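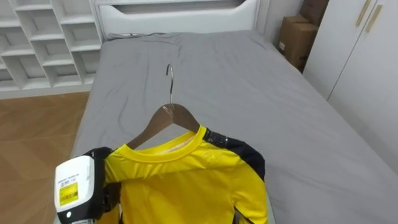
Yellow top on the wooden hanger, gripper on the left shoulder

Gathering hanger demos in a spare bedroom: first notes

gripfettle
Posted 29/09/2025

I've wanted to start this thread for ages! We've been collecting examples for a clothes-on-hangers task and I'm having far more fun with it than I expected. The idea is that a person drives the arm through the whole job, we save the run, and the policy learns from the pile. The aim for now is a shirt on a hanger, laid on a bed, picked up by the shoulder and taken to a rail.

We do 40 runs a session and I stop when my hands get tired, because tired runs look awful when you play them back (lots of dithering just above the cloth). The one at the top is a shoulder grasp, finger over the fabric with the hanger still inside the shirt. I like this grasp a lot. The wood gives you something firm to close on, so you don't need to be a hero with the height.

Happy to share the task sheet if anybody wants it. What are other people using for soft stuff?

marl_and_clay
Lovely! I'd go for the hook every time though. It's metal, it stays the same shape from one run to the next, and the policy finds it quickly. Shoulders are different on every shirt. You're making it learn the hard bit first.

gripfettle
I did think about the hook. My trouble is that the hook has to go over the rail at the end, so if the gripper is sitting on it you need a regrasp, and regrasps are where our runs go wrong. Holding the shoulder leaves it free.

marl_and_clay
Fair, but you can hold the neck of the hook low down and still hang it. We did it that way for the Sandeck set and it was fine.

tuppenny_servo
Low on the neck works with thin fingers. With chunky ones you're squashing the collar as well, and then the shirt slides about. I'm with gripfettle on this one.

Question about the bedding: do you change it? Yellow on grey is about as easy as it gets for the camera. Our first policy was brilliant on a plain sheet and went completely to pieces on stripes.

gripfettle
Not yet! Plain grey for this batch so we can see whether the grasp is learnable at all, then patterned covers from December. I know, I know, I should mix them from the start.

tuppenny_servo
You should mix them from the start :)

ovenglove77
I don't agree with that, at least for a small set. If you've only got a few sessions' worth and you change the sheet, the shirt and the hanger all at once, you can't tell what broke it. Get one thing working, then spread out. We did the same at Eremwood with towels and I'd do it again.

What I would change early is the starting position. Turn the shirt a bit, move it nearer the edge, leave a sleeve folded under. It takes seconds and it's worth more than a new bedspread.

gripfettle
Yes to the folded sleeve! We've got five starting layouts written on a card and I shuffle through them. The one with the hook pointing up towards the headboard is the easiest for me to drive, so I have to stop myself doing it over and over.

marl_and_clay
Do you keep the failed runs? I've seen people throw out anything with a slip in it and I think that's a waste. A slip followed by a good recovery is gold.

gripfettle
We keep them if the shirt ends up on the rail, and tag them. If I drop it and give up, it goes in a separate folder. Over 40 in there so far, most of them from my first afternoon, which I'm choosing to be cheerful about.

panicker
Tagging question from someone just starting: is one label per run enough, or do you split it into stages?

gripfettle
I use three: reach, grasp, hang. Stage times are typed in afterwards from the playback. I tried pressing a key while driving and kept hitting it late.

ovenglove77
Foot pedal! Cheap one, taped to the floor. Changed my life.

tuppenny_servo
Seconded on the pedal. Also, check the shiny fabrics. Sports tops catch the light and our depth readings went patchy across the chest. Plain cotton was no bother at all.

gripfettle
Ooh, good shout, I'll go back through the yellow one tonight and look at the depth. Pedal ordered as well. Task sheet is going up in the Grasport folder once I've fixed the spelling, and marl_and_clay, I'll do one session holding the neck of the hook so we can compare properly.

marl_and_clay
Deal. Try it with the collar tucked down out of the way first.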